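Botance to acquire Sarnton magazine titles

December 21, 2022 – Botance has signed an agreement to buy the publishing business of Thiele, including the monthly trade magazine Sarnton and its sister title Plaster. Terms were not disclosed.

The purchase covers both mastheads, the subscriber lists and the print archive, which runs to 414 issues. Editorial staff will transfer on their current terms. Completion is expected in May, subject to lender consent.

Both titles will keep their present frequency and cover price – subscribers need take no action. 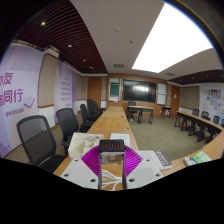
Advertising bookings already made with Thiele will be honoured in full.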